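Notes pour l'intervention du 23 mars 2023, atelier partagé Brorkimari
Manouchehr Nazari
Durée prévue : 30 minutes, questions comprises

Ouverture

Bonsoir. Je devais vous parler de « la robotique à la portée de tous ». Le titre vient de l'affiche, je ne l'ai pas choisi. Je vais plutôt vous parler d'une pince que j'ai montée sur un coin d'établi et de ce que j'en pense maintenant. (Laisser les gens s'asseoir, il manque toujours des chaises au fond.)

Demander qui a déjà construit un bras ou une pince. Demander ensuite qui s'en sert encore. Attendre un peu avant de continuer.

Ce qu'on m'avait promis

Le projet s'appelle Dralix. Plans libres, pièces imprimées, deux doigts, une poignée qu'on tient à la main. L'idée : on fait les gestes soi-même avec la pince, on enregistre, et un bras est censé les refaire ensuite. La notice annonce un week-end de montage. J'ai commencé en novembre.

Le budget : 400 euros en tout, sans compter les pièces ratées. Je ne les ai jamais comptées dans le tableau et je soupçonne que les auteurs des plans ne les comptent pas non plus.

Lire à voix haute la phrase de la notice sur « l'assemblage intuitif ». Ne pas commenter.

La mécanique

Je commence par ce qui va bien, ce sera vite fait. Les blocs des doigts se vissent sans histoire. Les inserts filetés tiennent si on les pose au fer, bien droit, et si on laisse refroidir avant d'y toucher. J'en ai posé deux de travers parce que j'étais pressé, il a fallu réimprimer.

Le point faible, ce sont les patins. On colle une bande noire souple sur la face intérieure de chaque doigt et on espère. Un patin qui s'arrache par le haut, ça change la prise, et le doigt d'en face a beau être impeccable, la pince ne serre plus pareil des deux côtés.
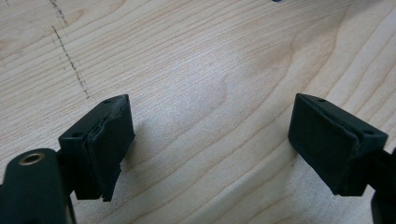 Donc la question que je pose aux gens qui publient ces plans : où sont vos essais d'usure ? On trouve des vidéos où la pince attrape un œuf. Je voudrais voir la même pince après 40 heures de travail, avec les mêmes patins, et le même œuf si possible.

J'ai écrit à Storau, qui vend le kit. Réponse au bout de 7 jours : vérifier la propreté de la surface avant collage. Je l'avais vérifiée. On m'a aussi proposé un lot de patins de rechange, payant.

Les données

Passer vite si on est en retard.

Mon reproche principal est là. Quand une démonstration rate, on accuse le modèle, ou l'opérateur. On regarde rarement la colle. Si les patins s'abîment en cours de route, les premiers enregistrements et les derniers n'ont pas été faits avec le même outil, et rien dans les fichiers ne le signale. Je note désormais l'état des doigts au début de chaque séance, au crayon, dans un cahier. Pas très moderne.

On va m'objecter que le système apprendra à compenser. Peut-être. J'attends qu'on me le montre sur autre chose qu'une table bien rangée, avec un objet choisi d'avance.

Ce que je ferais autrement

Visser les patins, ou les glisser dans une rainure. L'atelier Villaseñor a publié une variante avec une rainure, je ne l'ai pas encore montée, donc je n'en dirai pas de bien ce soir.

Imprimer les doigts par paires et les remplacer par paires.

Fixer un seuil avant de commencer : à quel moment j'arrête d'enregistrer et je change les patins ? Je ne l'avais pas fait. On se dit toujours que ça tiendra bien jusqu'à la fin de la séance.

Questions

Si on me demande s'il faut acheter le kit : non, imprimez les pièces et gardez l'argent pour la colle.
Si on me demande si le bras marche : il bouge. Renvoyer à la partie sur les données.
Faire passer le cahier dans la salle et penser à le récupérer.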